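Asunto: Re: [pinzas-sim] Parker contra Aigner en la tarea de la puerta
Fecha: 21 ene 2020
Lista: pinzas-sim

El mensaje anterior decía:

> Hola a todos:
>
> En el banco tenemos ya las dos pinzas modeladas, la Parker de dos dedos
> y la Aigner de tres, y antes de gastar presupuesto en la segunda me
> gustaría saber si alguien las ha comparado abriendo puertas. Puertas de
> las de casa, con su placa y su manilla, no el cubo de siempre sobre la
> mesa de siempre.
>
> Dos preguntas concretas:
>
> 1) ¿El controlador de Patton aguanta el cambio de pinza sin volver a
> ajustar las ganancias de muñeca? El manual dice que sí.
>
> 2) ¿Merece la pena una cámara en la muñeca o basta con la fija?
>
> Gracias de antemano.

Hola:

Voy por orden, aunque la primera pregunta ya se contesta sola en cuanto uno lee «el manual dice que sí».

Hemos pasado las dos pinzas por el entorno de puertas de Gutdale, en simulación, 40 intentos con cada una, mismo brazo, mismas posiciones de partida, mismo controlador. La Parker abrió la puerta en 21. La Aigner, en 20. Supongo que habrá quien vea ahí una victoria de los dos dedos; yo veo un intento de diferencia y una factura bastante más alta por el tercer dedo. Con esos números no me atrevería a recomendar nada a nadie, y menos por escrito, así que tomad lo que sigue como impresiones.

La Parker falla de manera honrada. Llega a la manilla, cierra, y si ha entrado torcida resbala y se queda agarrando aire con mucha convicción. Se ve en la fuerza de los dedos al momento y se puede reintentar. La Aigner falla de forma más elaborada: apoya el tercer dedo en la placa, el controlador lo interpreta como contacto bueno y se pone a tirar de la puerta entera. Alguna vez hasta la mueve, y el registro lo apunta como éxito. Esos los quitamos a mano del recuento, o sea que si alguien repite la prueba con el criterio de éxito que viene de serie le saldrá una Aigner mucho más lucida que la mía.

Sobre Patton: no, no aguanta el cambio. Con las ganancias de la Parker, la Aigner vibra en cuanto toca algo rígido. Hay que bajar la rigidez de la muñeca y volver a meter la masa de la pinza en el fichero del brazo. El cargador admite el fichero antiguo sin rechistar, así que no esperéis un aviso. A mí me costó una tarde entera y la versión buena del fichero la subí al repositorio en la rama de pruebas. La de la rama principal es de mayo y no sirve para la Aigner, por favor no la uséis.

Lo de la cámara tiene más miga. La fija da una vista muy cómoda para quien mira la pantalla y bastante inútil para el estimador, que pierde la manilla en cuanto el brazo se mete por medio. Probamos entonces otras vistas, más cerca y bastante inclinadas. Os dejo una, para que veáis con qué trabaja el estimador cuando la puerta ya está abierta:
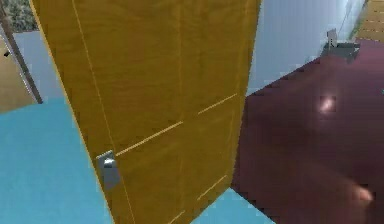

Puerta abierta en el simulador, con la placa metálica abajo a la izquierda.

Tres cosas sobre esta vista, que es con la que más nos hemos peleado. La placa gris se separa muy bien del amarillo de la madera y el segmentador la encuentra casi siempre. El punto brillante de la pieza redondeada de arriba, en cambio, lo tira a la basura como ruido, y es justo donde queremos cerrar los dedos. Y los reflejos del suelo granate los marca de vez en cuando como metal, con una confianza que ya quisiera yo para mis informes. Bajando el peso del brillo mejora lo segundo y empeora un poco lo primero. Estoy en ello.

La resolución tampoco ayuda, con esos bordes a bloques. Subirla arregla el contorno de la placa y hunde el tiempo por paso, y con la Aigner, que ya iba lenta calculando contactos, acaba uno yéndose a comer mientras abre una puerta.

Así que a la segunda pregunta: cámara de muñeca sí, pero sin quitar la fija. Con la de muñeca sola, una vez cerrados los dedos, la pinza tapa lo que pretende agarrar. Para el acercamiento manda una y para tirar manda la otra. El cambio lo hacemos por distancia a la placa, con un umbral puesto a ojo del que no estoy orgulloso.

Si el dinero aprieta, yo compraría antes la cámara que la Aigner. Si ya la habéis comprado, enhorabuena, y mirad lo del tercer dedo antes de enseñar resultados.

Me falta repetirlo todo con la puerta cerrada del todo y con más fricción en la bisagra. Si alguien de la lista tiene valores medidos en una bisagra de verdad, se los agradecería mucho, porque los que trae Gutdale parecen de una puerta recién engrasada.

Un saludo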